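This site uses cookies. By continuing to browse you agree to our use of cookies. Accept | Settings

Equipment Diary: The Second Unit

Jun 19, 2018

The greater part of today was given over to the equipment plan for the coming year. The draft must leave this office before the end of the week, and I record the position here while it is fresh, as the minutes will be brief.

The request from the handling group remains as it stood in May: one further humanoid unit, two spare hands, and a maintenance agreement. Lurdes Cardoso presented the case and had shortened it considerably, which was appreciated by all present. Her argument is that the present unit is reserved for grasping work through most of the working day, and that the shelf-stocking study at Randen can be given only what is left over. Joaquim Magalhães accepted the argument and disputed the timing. He would prefer to lease for 12 months and purchase afterward, when the price of the hands may be lower.

Two offers are in hand. Flarik has offered purchase only, with training for our staff included and delivery to our own door. Neves has offered a lease with an option to buy, but the carrier will not unload above the ground floor, and the lift at Lurkville is too shallow for the crate as it is presently packed. I have written to ask whether the unit can be shipped in two parts. No answer had been received at the close of the day.

The smaller lines took longer than the large ones, as is usual. The allowance for artificial produce, crates and baskets was set at 1170 for the year. Hélder Aguiar asked whether this was not high for plastic fruit. Lurdes replied that soft and crowded items wear out sooner than the hard ones, and that grapes in particular lose their berries at the stem and must be replaced as whole bunches. The allowance was kept. I have asked that the produce be bought in 2 orders, so that the second may be adjusted to what has been used.

Cable was raised next. The request is for 37 lengths in assorted sizes, together with ties and sleeves. I was inclined to reduce this and was persuaded otherwise. Kilian Ortner explained that the cables along the forearms are exposed to more bending than the rest, and that a stoppage for want of a small part costs the same hours as a stoppage for a large one. The line was passed without change.

In the afternoon I went down to the work area to check the list against what is in use. The grapes were being handled at the crate display.
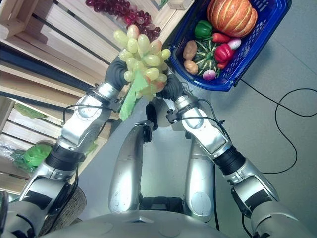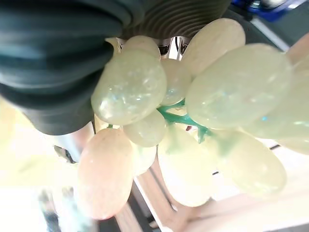 I returned to the office with three corrections to the list. The wrist bands had been entered twice under different names, the shopping baskets had been left out entirely, and the floor covering belongs in the building budget and should never have come to us. Kittipong Sitthichai has taken the last matter up with the building office and expects some resistance — the same item was refused last year.

On the question of staff time, I remain uneasy. A second unit requires a second trained operator, and the draft provides for only seven days of training. Lurdes considers this sufficient for a person who already knows the present unit. For a new appointment it would not be. I have added a sentence to the draft stating that the figure assumes an experienced operator, and I shall defend that sentence if it is struck out.

My own view, for what it is worth at this stage, inclines toward the lease. The yearly cost is higher, and I do not care for the return conditions, which leave the definition of ordinary wear to the supplier. It would, however, leave room in the budget for the spare hands, and these are wanted whichever offer is taken. Joaquim will prepare the comparison on one page, with service charges shown separately.

Outstanding for tomorrow: the reply from Neves on the crate, the revised parts list, and the insurance form, which still needs a second signature.

7 comments | 2 shares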